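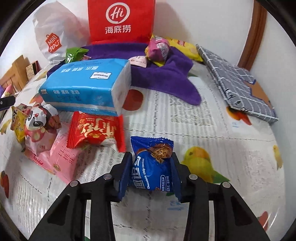
Riveda open house, January, notes typed on the bus home so forgive the mess. Got to Clirstead late, missed the welcome talk, went straight to the snack room. Best part of the day for me. Tablecloth printed like an old Chinese newspaper, birds and fruit all over it, and the chocolate chip cookies in the dark blue packet, plus a panda one I wanted purely for the panda. Ilona Kozma runs the tastings and she talks fast. They bring in 490 kinds of snack a year and keep 200. Tough room!

Then the warehouse. Cold, wear a coat. Euan Niven took seven of us round the shelves, showed how they check the seals on every carton, let us squash a few duds. Aisle 7 is all crackers. Smelled of sesame adn cardboard.

Shop at the exit takes cards only. Bus 238 back, every half hour, last one at 5:40. Going again in summer if they run it.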